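How Do You Teach a Robot to Tidy Up a Chair?

Hi! I'm Yurani, and I have a job that my little cousins think I made up. I help teach robots. Most days that means I spend the morning moving furniture around, over and over, and then spend the afternoon watching recordings of furniture being moved around. I love it! Let me tell you how it works.

First, a question for you. How did you learn to push in a chair?

I bet you don't remember. Maybe a grown-up said "push your chair in, please" about a million times. But before that, you watched people do it. You saw your big sister do it, and your teacher, and the kid at the next table. Then you tried it yourself and probably bumped the table leg, and pinched a finger, and tried again. After a while your hands just knew what to do.

A robot starts out knowing none of that. It doesn't know what a chair is. It doesn't know that the back of a chair is a good place to hold, or that some chairs roll and some don't, or that if you shove too hard the whole thing can tip over with a crash (a very loud crash, ask anybody in our building).

So can't we just tell it? People used to try that a lot, and for some jobs it still works great. You write down every single step. Move the arm this far. Close the fingers this much. Walk forward one step. If you have a machine in a factory that does the same thing in the same spot all day long, a list like that is perfect.

But now think about your classroom. Is every chair in the same spot every morning? No way! One is sideways. One is halfway across the room. One has a sweater on it. If the robot only has a list of steps for one chair in one spot, it will reach out and grab a big handful of air.

Want to try it? Get a friend to be the robot and cover their eyes. Now tell them how to push in a chair using only words like "left," "right," "forward" and "grab." Have a grown-up nearby so your friend doesn't trip. When my friend Amna Butt and I tried this at a school in Arkley, the "robot" ended up hugging a bookshelf. It's so much harder than you think!

Learning from examples

There's another way, and it's the part I work on. We give the robot examples.

An example is one whole try at a job, from start to finish, saved so a computer can study it. Let's say the job is "move this chair." One example has pictures in it, lots and lots of them, because the cameras are taking new pictures the whole time. It also has numbers. The numbers say how bent the robot's elbow was, where its wrist was, how its knees were set, and all of that gets written down many times every second. So the computer has a match: when things looked like this, the arm did that.

One example isn't much use. If you only ever saw one dog in your life, and it was big and brown, you might think all dogs are big and brown. Then a tiny white one comes along and you say, "What on earth is that?" The same thing happens to a computer. It needs big dogs, small dogs, spotty dogs, dogs lying down and dogs running away with your sandwich.

For our chair project, which we named Llanos (yes, after me, because I was the one who kept asking for it), we wanted 2,294 examples. That number made me want to lie down on the floor. But you do them one at a time, and on a good day with everybody helping we can save 67 of them.

Who shows the robot what to do?

At the start, a person does. There are different ways to do this. In one of them, the person moves their own arms and the robot copies, so when I reach out, the robot reaches out too. It feels a little like having a giant puppet with no strings. Another way is to use hand controls, sort of like the ones for a video game. Either way, the person is doing the thinking and the robot is doing the moving, and the computer is quietly saving all of it.

The first time I tried, I was terrible. I kept reaching too far, and the hand would sail right past the chair. Konrad Witkowska, who had been doing it much longer than me, said to slow way down and pretend I was underwater. It helped a lot! I still hum a slow song when I'm reaching for something.

Mixing it up

Now we get to the part that takes the most patience. Between tries, we change things. We turn the chair a little. We roll it closer to the wall. We pick a chair with wheels, then one without wheels, then one with a little fold-down table for writing on. (Those are tricky, because the table swings around and changes the shape of the whole chair.) We change the lights. We start the robot in a different place.

And we leave normal room stuff where it is. Coats, trash bins, desks, cables. People ask me if it would be better to clear everything out so the robot can see the chair better. But a real room has stuff in it! If the computer only ever saw chairs in a bare white room, it might get mixed up the first time it met a trash bin.

Sometimes a change we didn't plan turns out to matter a lot. Once, at our other workroom in Statenstead, we saved 259 examples and the chair was always black. Every single one. Then Maritza Villanueva brought in a blue chair from the kitchen, and the robot walked up and just stood there. It had learned "go to the dark shape" when we wanted it to learn "go to the chair." We had to go around begging people for their chairs. I got an orange one, a stripy one and one with a duck painted on it.
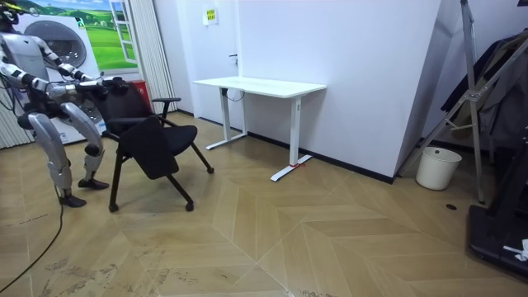
The robot and a chair with a fold-down writing tablet, in both pictures.

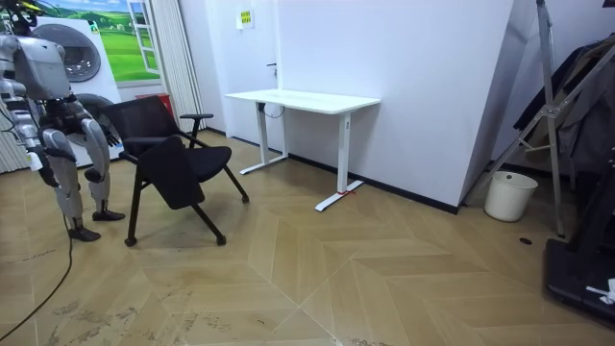
Good tries, bad tries

After we have a pile of examples, somebody has to check them. This is my afternoon job. I sit with a mug of cocoa and watch the tries, one after another, and give each one a label. "Good" means the chair got where it was supposed to go. "Oops" means it didn't. Sometimes I add a note, like "chair stuck on cable" or "hand slipped."

You might think we'd throw all the oopses in the garbage. We don't! An oops can be really useful if it shows how to fix a mistake. Say the hand slips off the chair, and then it goes back and gets a better hold. That's a great thing for a robot to see, because it is going to slip sometimes, and it needs to know what to do next. What we do throw away are the broken ones, where a camera stopped working or the numbers didn't get saved. Those would only confuse it.

I have to be careful with my labels. If I'm sleepy and I mark an oops as good, then I've just told the robot that a mistake is the right answer. So Yolanda Ríos checks a bunch of mine, and I check a bunch of hers, and when we don't agree we watch it together and talk it over. We once spent most of a snack break on whether a chair was "next to" a desk or only "near" it.

Practice time

Then the computer studies. This part is called training. It looks at an example, makes a guess about how the arm should move, and compares its guess with what really happened. At first its guesses are silly. It changes itself a teeny bit and guesses again. And again! It goes over the examples so many times that you or I would be bored out of our socks, but computers don't have socks and they don't get bored.

When training is done, we give it a test, and we make the test fair. We put the chair somewhere it wasn't in any of the examples. If the robot can only do the ones it has already seen, then it has memorized them, sort of like knowing the answers to last week's spelling quiz and not being able to spell anything else. We want it to handle a new chair in a new spot.

Our first test came after we had 800 examples. The robot walked over, reached out, got its fingers on the chair, and pulled it in completely the wrong direction. We cheered anyway! It had found the chair. Then we went back and looked through the examples, and we saw that in nearly all of them the chair got pulled the same way. So of course that's what it did. Back to moving furniture.

Questions kids have asked me

Does the robot get tired?
Nope, but its batteries can run down and its motors can get warm, so it takes breaks too. Mine are better because I get crackers.

Does it know it's helping?
No. It doesn't feel proud or grumpy. It's a machine matching what its cameras see with moves that worked before. I say "good job" to it anyway.

Can it hurt somebody?
A big robot is heavy and strong, so we have rules. We stay back when it's moving, and someone always has a stop button ready. If you ever visit a place with robots, stay behind the line on the floor and listen to the people who work there.

Could I do your job?
Yes! You need to be patient and you need to notice little things. Math helps. So does being okay with doing something over when it goes wrong.

Try it at home

You can make your own set of examples without any robot at all. Pick something easy, like drawing a cat. Ask everyone in your house to draw one, and ask them not to peek at each other's. Now spread all the drawings out and look. What do they all have? Pointy ears, maybe, and whiskers. What's different? Did anyone forget the tail?

Next, show the drawings to someone and pretend they've never seen a cat before. Ask them to draw one using only what they see in your pile. If all your cats are sitting down, I'll bet you a cracker theirs is sitting down too. Then add some new drawings, like a cat asleep or a cat jumping off the fridge, and have them try again.

If you do this one with your class, keep the pile! My friends at the Laltton library did it in February, and the cats are still up on the wall by the front desk. One of them has six legs, and I think it's my favorite.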